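Kelleck puzzle board review
Posted 5/30/26 in Tabletop and Puzzles 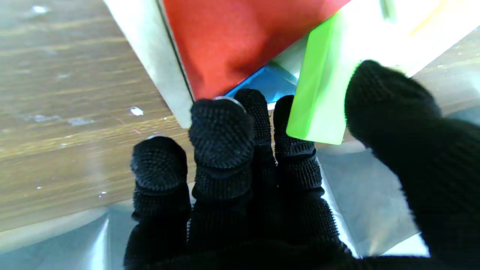

Way too fiddly for anyone past the age of ten, was the verdict one reader left under my post about small puzzles, and you'd be better off with a nice big jigsaw where you can get hold of the pieces. I read that with my coffee and felt a little called out, having just ordered the Kelleck board the night before. So this review is partly an answer. Sort of. I did want to know if it was true!

Some background for new people. I'm a jigsaw person by upbringing. My family always had a 500-piece thing going on a card table in December, usually a snowy village, and you didn't walk past without trying to fit a piece of sky. What I don't have anymore is a card table, or the patience to eat dinner at one end of my real table while half a village sits at the other. I wanted something I could take out, mess with and put back on the shelf the same evening. That's how I ended up in the shape puzzle aisle, and I've been there ever since.

The Kelleck is a small square board in light wood with flat colored pieces that lie on it. You tip the pieces off, get them thoroughly mixed up and then try to get them all back. That's the whole thing. If you've done a tangram as a kid you'll know the feeling, with that one shape you were completely sure about being the one that's ruining everything.

Let me start with what I like. The colors are great. Properly bright, with a yellow that's almost rude and a lime green I would never paint a room but am very happy to have in my hand. There's a red and a blue and an orange too, and against the pale board they all look good together. I've had the Bogale set on my shelf for ages and it's all dusty pink and oatmeal (very tasteful, very pretty in the shop), and I can hardly tell the pieces apart after the sun goes down. With the Kelleck I can play at night with one lamp on and never pick up the wrong one.

The green has a bit of a shine to it and the red is flatter looking, more matte. I noticed that early on and thought it would bug me, and it hasn't. If you are the kind of person who lines up your spice jars by label, maybe look at one in a store first.

Now, the fiddly question. The pieces are flat and that means getting a fingertip under one is harder than it should be, especially on a hard smooth table like mine. I kept chasing the green around. What worked for me was sliding a piece up onto its neighbor so it sat tilted, then pinching it by the edge. Once you've got that trick it's fine, and you stop thinking about it after a few rounds. But I see where the commenter was coming from, and if your hands are stiff or you have long nails, the first evening might be annoying. You could also put a placemat or a dish towel down. I did that later on and felt silly for not starting that way - the pieces have a little give under them and you can press on one side so the other lifts.

I'd have loved a notch in the board, just a little scoop at one side to get a finger in. The old Dadbridge boards had that, and it made tipping the pieces out so much neater. Here you have to turn the whole thing upside down and let it all clatter out. Not great if someone is sleeping in the next room.

As for how hard it is, well. I figured I'd be done with it in ten minutes, and I put it back in its box that first night unsolved and went to bed cross. The red is the troublemaker. My instinct is always to start with the biggest, loudest thing and build inward, and every time I did that I'd end up with one gap and one piece that had nothing to do with each other. Starting with the yellow triangle went better for me. Get that settled, then work the red around it and see what space you have left for the rest.
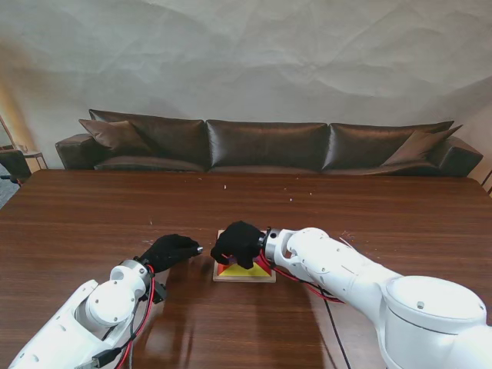
Yellow triangle toward the bottom, red around it, a bit of orange at the left.

After the first solve it gets easier, obviously, and this is where I expected to get bored. There's a booklet in the box with around 110 other figures to make off the board, and that's where I've spent most of my time since. Some are lovely. There's a heron I was really proud of. Some are a stretch, and the one labeled "teapot" could be anything, I made it three times and I still think it's a boot. The answers are printed on the back of the same page, very thin paper, so you get a ghost of the solution showing through whether you want it or not. Put a piece of card behind the page. Or cheat! I won't tell.

It's good with another person too. We've ended up doing it after dinner, one of us with the board and the other reading out bad advice, and swapping when somebody gives up. I wouldn't try it with more than that, it's a small board and you get in each other's way.

Wear and tear: I've had it two weeks, so take this for what it's worth. No chips, no color rubbing off, and the board still sits flat. The box is the weak point. One corner split the second time I opened it and the lid has been held on with a rubber band since. I know, it's a box, but this is the sort of thing you want to toss in a bag for a trip, and I don't trust it. I moved mine into a cloth pouch that came with some Mellberg napkin rings and it fits like it was made for it.

Would I buy it for a kid? Sure, an older one. Little ones will enjoy the colors and making their own pictures and shouldn't be expected to get everything back on the board. Would I buy it for my jigsaw-loving relatives? I already have, two of them, and one has called me to complain about the red.

So to my commenter: yes, a bit fiddly, and I'm still glad I got it. Big jigsaws are wonderful if you have the space to leave them out. I like having this next to the fruit bowl where I can do a quick one while the pasta water comes up.

Good: colors, just the right amount of difficult, tons to do after the first solve
Not so good: flimsy box, see-through answer pages, no finger notch
Buy again: yes, and I'd use a placemat from day one

If anyone has made the teapot look like a teapot, please post how in the comments.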